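December, 7:40 in the evening

Finished the second pass through the wrist footage today. 1,137 episodes in the set now, after I threw out the ones where the teleop link dropped. I thought it would be fewer. The Dredex loader choked twice on the same file and I had to re-export it by hand, which took most of the time before lunch.

The main thing to get down is the result from the split runs, while I still remember which one was which. Same policy, same number of steps, same arm. Run A trained on everything. Run B trained only on the 475 episodes where the start position of the target was moved between tries. B did better on the held-out table layouts. It did a little worse on the standard layout, but I can live with that. I ran the evaluation over again with new seeds because I didn't trust it, and the order stayed the same.

So for our task at least, more demonstrations of the same layout is not buying much. I have been saying this at the Flurkdale meetings since summer without numbers, and now I have some. I should be careful how I write it up. It is one arm, one kind of gripper and one room. The evaluation was 200 trials per policy, split evenly over the layouts, and the gap on any single layout is small enough that I wouldn't argue from it alone.

What I don't understand yet is the approach phase. Run A still comes down early when the target is off to one side. It lowers first and then slides across, and on the trays with a raised rim that is a bad order to do things in. Run B mostly goes across first. I looked at the action traces for an hour and couldn't find the point where they separate. Tomorrow I want to plot height against sideways distance for both and see if the shape is as different as it looks by eye.

The other open question is glare. The glossy plastic gives a bright streak under the overhead lights, and the streak moves when the wrist moves. My guess was that Run A had learned to use it as a landmark, because in the standard layout it always shows up near the same spot. I masked the bright pixels and ran A again on a small batch. Success dropped, but masking also takes away part of the tray, so the test doesn't separate the two. A better test would be to move the lamp and leave the pixels alone. Need to ask Prajapati about the stand they used for the lighting work, the one with the clamp.

I spent the afternoon picking reference views for the methods section. The one I'm leaning toward has the fingers open, the blue tray ahead with the glare on its floor, and the clear storage box up at the right. It shows the reader what the policy gets as input better than my paragraph on camera placement does.
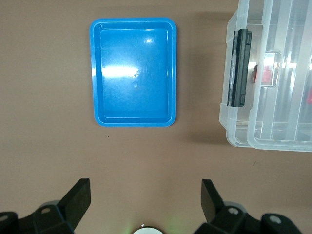
Yolotzin Zepeda read the draft before dinner and wrote back that the comparison isn't fair as it stands, that B has fewer episodes but far more variety per episode, so I should also train on 475 taken at random from the full set and report that as a third line. Otherwise a reviewer will say I changed two things at once. The note also asked for the failures to be sorted by type, with missed grasps kept apart from rim contacts.

I agree with both. The random subset is easy, one overnight job. I'll do 5 different draws so that a lucky one doesn't decide it. Sorting the failures is slower because the Mumix logs only record success or fail, and I'll have to watch the clips.

Queued the first draw at 9:15. The disk on the second machine is nearly full, so the old checkpoints have to go before the next one starts. Also need to send the travel form.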